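Clearing the Nightstand: A Parkville Organizer on the Smallest Job in the House

Published October 8, 2020

Most people who call a home organizer want help with a garage or a closet. The owner of Okeke Home Order, a one-person business in Parkville, starts them in the bedroom, on whatever stands next to the bed.

"It's a small surface and you use it every day," she said. "If I start in the garage, you're tired by lunch and it looks worse than when we began. A nightstand you can finish before the coffee is cold."

She has been doing the work for six years and asked that her name be left out, as her clients' names are. We talked for most of a morning about cords, drawers and the things people keep within reach of a pillow.

She said the contents are much the same in every house. Glasses, chargers, a book, receipts, pills, coins, a watch that stopped. What differs is how deep it goes. One client in December had 26 pens in a single drawer and told her he never wrote anything in bed.

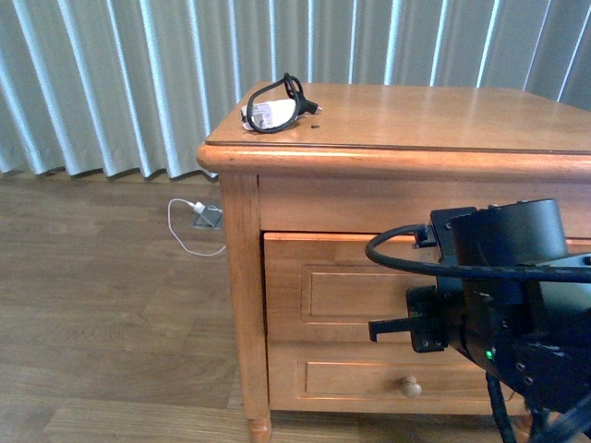 Her first step is to take out whatever belongs to another room. She does not sort it. It goes in a bag by the door, and the bag gets carried around the house at the end. Sorting while clearing is what slows people down, she said, and she has watched clients spend 40 minutes reading old greeting cards with the drawer hanging open.

"I don't tell them not to read the cards. I tell them the cards are for tonight."

Glasses are the item she argues about most. She wants them in the same spot every night, near the front, on the side closest to the sleeper. Some clients want a tray or a stand for them. She has nothing against trays but does not bring them along. A bare patch of wood works, provided nothing else is allowed to land there.

The harder subject is cords. She said a bedside table from 20 or 30 years back was made for a lamp and a clock, and now it has to handle a phone, a watch, a tablet and sometimes a laptop. People buy a second charger before they have found the first one. Then they keep both.

"I ask them to plug in every cord and tell me what it charges. If they can't tell me, it goes in the bag too. I don't throw it out. They have a week to come up with an answer."
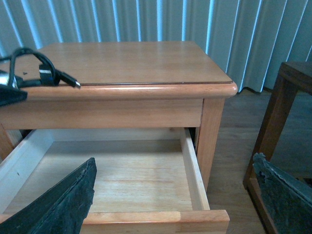
She does not like cord boxes. She owned one, a Brullex, and gave it away after a month because she kept opening it to get at the cords. She now uses a strip of cloth tape with the name of the device written on it, wrapped near the plug. A roll lasts her a long time. For cords that are not used every day, she makes a flat loop about the width of a hand and puts it at the back of the drawer, where it will not catch when the drawer closes.

Drawers get emptied all the way, then wiped with a barely damp cloth. She is careful about this with wood. The outside of a nightstand usually has a finish on it, but the inside of the drawer often has none, and it will hold water and smell. She leaves the drawer open until it is dry. If it sticks afterward, she rubs a plain candle along the runners. She learned that from a furniture repair shop on Osura Street where she worked before she went out on her own.

She puts back less than people expect. The top drawer gets what is used at night, and anything lower down gets what is used once a week. She does not use dividers in a small drawer, as they take up room and people stop using them.

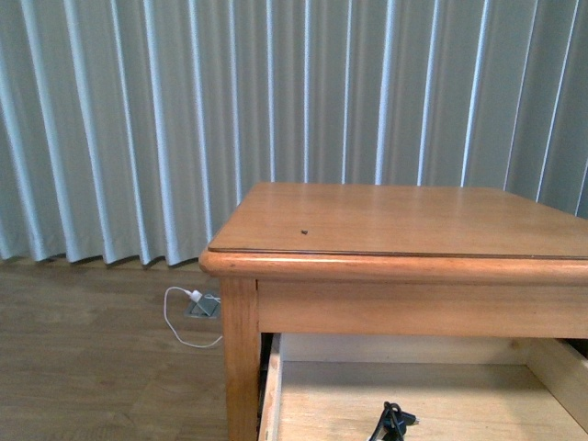
The floor comes last, and she said it is the part clients forget. A cord that is out of sight from the bed can still be lying where someone steps. An outlet set into the floor is handy because the furniture doesn't have to stand against a wall, but it puts the plug down where feet and vacuum cleaners go. When a white cable runs out from a floor outlet in a wide loop and comes back toward the leg of the table, she would take up the slack and tie it under the top, leaving only a short length on the boards. She also checks long curtains near an outlet. The hem should hang clear of the plug and not drag the cord when the curtains are opened.

She charges $57 for a first visit, and a nightstand rarely takes all of it. The rest of the time goes to the dresser, or to the other side of the bed, which she said is usually worse.

I asked what was on her own nightstand. A lamp, she said, a library book and a glass of water. She thought about it and added a phone charger that does not fit her current phone. She has been meaning to put it in the bag.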